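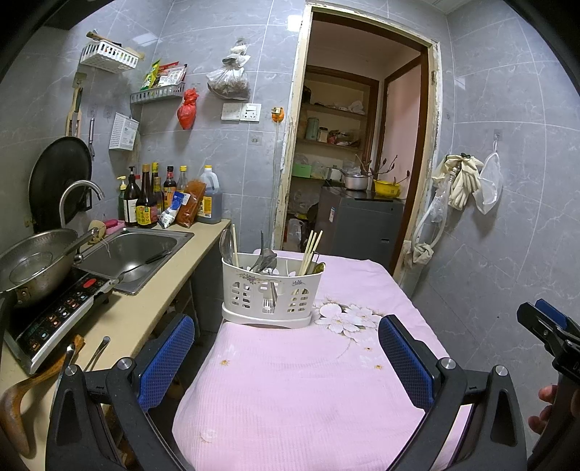 I bought the Rullton dish rack in September, after the old chrome one had started leaving rust marks on the worktop. It is a two-tier steel rack with a drip tray and a swivelling spout, and it comes in black or grey. I took the grey. It does not come with anything to hold cutlery, so I carried on with the white plastic caddy I already had, the one with the little flowers on the front and its own drip base. That turned out fine, as I will get to.

Putting it together took 19 minutes with the key supplied. The instructions are one sheet of drawings and the only hard bit is getting the upper tier to line up with the back legs. Do all the bolts up loosely first and tighten them at the end. One of mine had a rough thread and needed some persuading. There was a spare in the bag.

The lower tier takes 12 dinner plates on edge. The slots are a good width for ordinary plates but too narrow for pasta bowls, which lean forward and knock each other. I put bowls upside down on the top tier instead, where there is room for six if they are small. Mugs go on the hooks at the side. The hooks are bare metal and they clink, and I would have liked a plastic sleeve on them.

Drainage is the main thing with any rack and this one is mostly good. The tray slopes to the front and the spout reaches over the edge of a normal sink. If your worktop is not level, and mine isn't, a puddle stays in the back left corner. I folded a bit of cardboard under the rear feet, which cured it until the cardboard went soggy. I now use two rubber furniture pads.

Before this I tried the Dideo folding rack, which a lot of people like. It packs flat and it is cheaper, but it slid about on the worktop and a full load of pans made it sag in the middle. I sent it back. My neighbour Ye-seo Seol has the Peltum wooden one and says it looks lovely and needs oiling. She has had hers a good while longer than I've had mine, so I can't compare them on wear.

Cleaning is the weak point. The tray comes out easily enough, but only after you have taken everything off the lower tier, and the join round the spout collects a brown slime if you leave it. I soak the tray in hot water and washing-up liquid for 30 minutes and go round the spout with an old toothbrush. We have hard water and the tray goes chalky as well — vinegar sorts that out.

No rust so far on the wires or the feet. The coating has one chip, where I dropped a casserole lid on it, and I have dabbed some clear nail varnish over the bare spot.

As for the cutlery, a separate caddy suits me better than a built-in one. I can carry it over to the drawer and empty it there. There is space for it beside the rack if you push the rack right up to the wall, though in a narrow kitchen you might struggle. Measure first, and allow for the mug hooks, as the size given on the box leaves them out.

Four stars. It would have been five with wider slots.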